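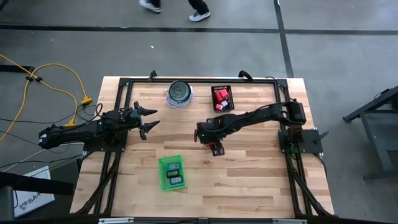 Butcher block, strips pale to tan to brown. Lidded tub and little black basket at the back.

Liên Vũ has had her block table in Prastgate for 20 years and still oils it every June. Two coats, old T-shirt, leave it overnight. "People panic about marks," she says. "I sand them out, or I dont."

The mixed strips are the draw. Crumbs vanish, so do small scratches. Less forgiving with beetroot.

Storage, then. Tubs with proper lids, kept to the far edge, front left clear for chopping. A basket with holes for the small bits, clips, pegs, the odd cork. Sang Lưu at Neller swears by them, says solid ones just collect dust in teh corners. Wipe along the grain. Never soak it. And lift the tubs now and then, rings form underneath.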